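Unit 4: Weaning and first foods
Handout for childcare students

Read this before the practical session. You will need the feeding record sheet from Unit 3 and a pen.

When to start

Most babies are ready for solid food at six months. Age is only part of it. Look for these signs together:

- the baby can sit up and hold their head steady
- they can look at food, pick it up and bring it to their mouth
- they swallow food and do not push it back out with the tongue

Chewing fists, waking in the night and wanting extra milk are often taken as signs of readiness. On their own they are not. If a parent asks about starting earlier, refer them to their health visitor and make a note of the conversation.

What to offer

Begin with small amounts once a day, at a time when the baby is not tired or very hungry. Milk is still the main food at this stage. Soft cooked vegetables are a good start: parsnip, broccoli, carrot, sweet potato. Offer bitter tastes as well as sweet ones. A baby may refuse a food many times before taking it, so keep putting it on the menu.

Finger foods should be soft enough to squash between finger and thumb, and cut into sticks the length of an adult finger. Grapes are cut lengthways into quarters. Whole nuts are not given to under-fives.

Do not give honey before 12 months. Do not add salt or sugar.

Gagging and choking

Gagging is common and usually noisy. The baby may go red and cough. Stay close and let them deal with it. A choking baby may be silent and unable to cough or cry, and needs help at once. The first aid steps are in Unit 2 - revise them, as they will come up in the session.

Case study: the Dostasham nursery

The Dostasham nursery sent a short form home to 177 families before changing its weaning menu. Of these, 59 were returned. Parents asked most often about allergies, then about spoon feeding and finger foods.

1. What might the low return tell the nursery, and what can it not tell them?
2. How would you ask the same questions of a parent at pick-up time?
3. Write a reply to a parent who wants purées only.

Keep each answer under half a page.
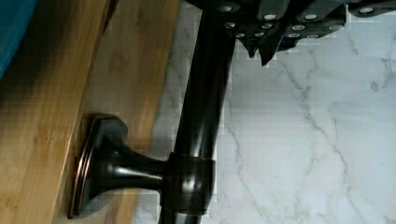
Allergens

Introduce these one at a time and in very small amounts, so that any reaction can be traced: cow's milk in cooking, eggs, wheat, ground nuts, seeds, soya, fish and shellfish. Write the food and the time on the record sheet. Never introduce a new allergen at nursery without the parent's written agreement.

For next time: bring a one-day menu for a baby of eight months, with drinks included.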